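I'm on my third year of packing lunch for work, and I'm ready to say it: the office lunch hour should be an actual hour, and it should be the same one for everybody. I know, I know, flexible schedules! I love mine too. But when I started at Cedell, 40 of us stopped at noon and ate together, and I learned more over cold noodles than in any meeting.

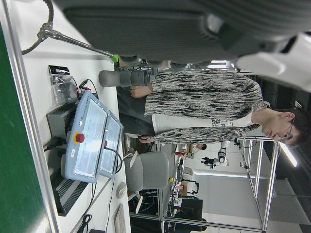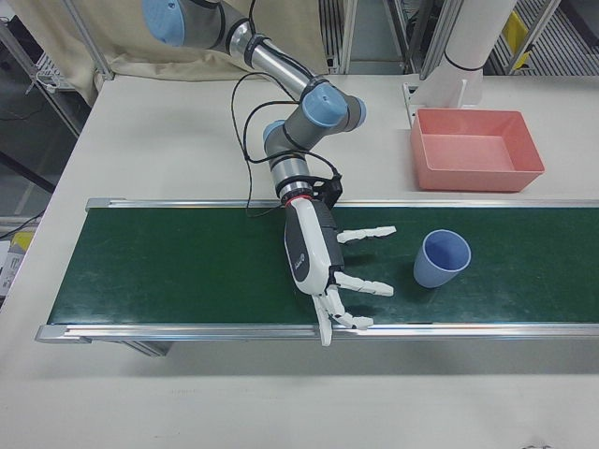

Now we all graze at our desks. Chanida Kamolrat eats at eleven, Mandla Nel at two, and I have a sandwich in one hand while I type with the other (badly - ask anyone who gets my emails). People tell me a fixed lunch is bossy, and maybe it is a little. Skip it if you want to, go for a run, call your mom. I'd just like the phones to stop ringing for a bit so the rest of us can sit down and argue about soup.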